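Cesora sorting project: questions we keep getting

Last updated 2018-09-19. Will add to this when there's time.

What are you collecting?
Examples of two arms sorting things between bins. Someone guides the arms through the job, we log the joint positions and the camera views, and the learning system (we call it Gil) trains on the lot. One go = one example.

How many do you need?
400 for the first round. We have 101 that passed checking. More to come in November when the Fadcombe bench is free again.

Why the coloured bins?
Easy to tell apart, for people and for Gil. Blue, red, white, same table every time.

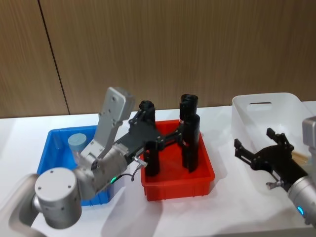

Same goes for the instructions. Short, plain, one sentence per example, e.g. "move a black one out of the red bin". If you write three sentences we have to trim it and that takes ages.

Do I have to use both arms?
No. Plenty of examples are one arm working, the other parked open. Just dont let the parked one drift.

How long is one example?
Around 80 seconds. Longer is ok, but stop if you get lost. Start again from the rest position.

What if I fumble a grasp?
Keep going. Retry, finish the job, tick "recovered" on the form. We want those. Only bin the example if something falls off the table or an arm faults.

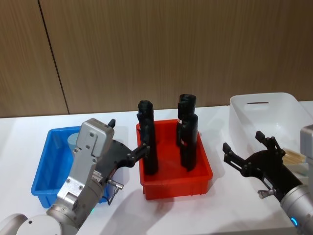

Maricel Villanueva wrote in to ask whether slow examples get thrown out, as hers were nearly all slow. They don't. Slow and steady is fine, long pauses are the trouble. Gil learns the pauses too and then sits there.

Which views get saved?
Head and wrist, both. If one drops out the example is no use to us, so check both previews before you start. Wrist one matters most in the last bit before the fingers close.

Can I move the bins a bit?
Yes please. A few centimetres, small turn, between examples and never during. Keep the order left to right the same for now, we'll mix that up in round two.

Who checks them?
Two of us at Ristitz, by eye, at double speed. Last batch had 76 in it and took most of a day, so be patient if you dont hear back straight away.
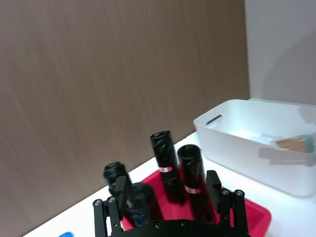
Sending your examples in

Upload folder by folder, not one big zip. Name each folder with your initals and the batch number. Form goes in the same folder. If the upload stalls leave it overnight and try again in the morning, the line at Fadcombe is slow after lunch.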